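About us

Foltley looks after linen and workwear. Small stuff mostly – socks, gloves, caps, the things big laundries don't want to pair up. Started by Hường Kim in one unit with 6 of us. Now 3,286 pieces on a busy day.

Pairing and folding is the dull bit. Hard on wrists too. So we're teaching machines to do it, and the people teaching them are the ones who did it by hand.

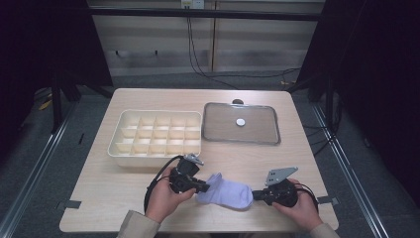
A sock at the teaching table, one gripper to each end.

Tín Châu and Quyên Lã came off the folding line in March and now do mornings on the grippers. Afternoons back on checks. Same pay grade to begin with, then up one – Bảo Đỗ argued for that and got it. Noone has lost hours over this and it's in writing.

What changed? Less standing. More talking about how you acutally hold a thing, where the thumb goes, when to let go.

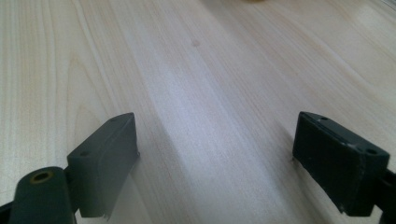 Some of it we got wrong. First rota was too long, arms ached, so sessions are shorter now. Giang Phí keeps the rota, see her for swaps.

Still by hand: repairs, stains, anything a customer is fond of. Staying that way.
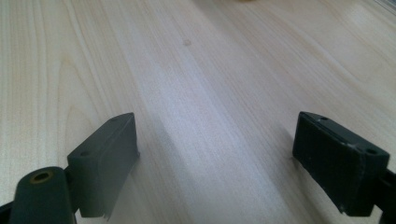 Training is open to all staff, any shift, no computer stuff needed. Visitors welcome after 2pm, ring first – ask for Hường.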